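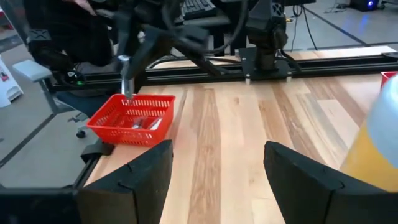
Two open gripper fingers, a red basket and another arm reaching into it.

How do you look after a robot arm?

A robot arm does not eat or sleep, but it does need care. Screws work loose. Cables rub. Rubber and plastic wear down. If no one checks these things, the arm starts to miss what it reaches for.

On this page we look at the arms on one table in the Wodholm workshop in Vovirthorpe. Raphaël Hoarau sets the table up in the morning, and Mathis Mallet does the repairs.

What is the table for?

The arms practice picking up small things and putting them down again. A red plastic basket stands on the wooden tabletop. A small shiny metal object lies in it. The sides of the basket are full of little square holes, so a person standing next to the table can see in from the side too.

What holds an arm still?

Push on a wall with your hand. The wall does not move, so your body has to. An arm pushes on its base in the same way every time it lifts something. If the base slides even a tiny bit, the hand at the other end moves a lot more.

That is why a strong metal rail runs along the back of the table. One arm stands on a black plate on this rail, with a bolt at each corner of the plate. Raphaël tries every bolt with a small wrench before he turns on the power. He does not pull hard. A bolt that is too tight can damage the threads, the tiny spiral ridges that hold it in place.

What are the cables for?

Some cables carry power to the motors. Others carry messages. The messages tell a motor how far to turn, and the motor sends a message back to say how far it went.

Look at how the black cables loop around the joints of the arm over the basket. A joint is a place where the arm bends, like your elbow. A cable that is pulled straight across a joint has no room when the joint moves, and after many bends it can break inside. A loop gives it slack. Too much slack is bad as well — a long loop can catch on something.

Mathis bends each joint slowly by hand with the power off and watches the cables. If one goes tight, he moves the clip that holds it.

What is a gripper?

A gripper is the robot's hand. The one nearest to us has two thick black fingers with a notch in each. They open and close like a thumb and one finger. Dust can build up in the notches, so they get wiped with a dry cloth.

The arm over the basket has a thin metal rod at its end. A rod like this has to be straight. Mathis rolls it on a flat piece of glass, and if it wobbles, it is bent and he puts on a new one.

How does an arm know where it is?

Each joint has a sensor that measures its angle. When an arm has been taken apart, the numbers from the sensors may be wrong. Then the arm has to be calibrated. This means moving it to a position everyone agrees on and telling the computer, "This is zero."

Last October, one arm kept stopping short of where it should. It had been calibrated 2 times already. The problem was a loose screw in the second joint. Mathis tightened it, calibrated the arm again, and it ran 109 practice moves without a miss.

Words to know

Base: the bottom part of an arm, where it is fastened.
Calibrate: to set a machine so that its numbers match the real world.
Joint: a place where an arm bends or turns.
Slack: extra length in a cable or rope.

Page last changed: 2018-06-19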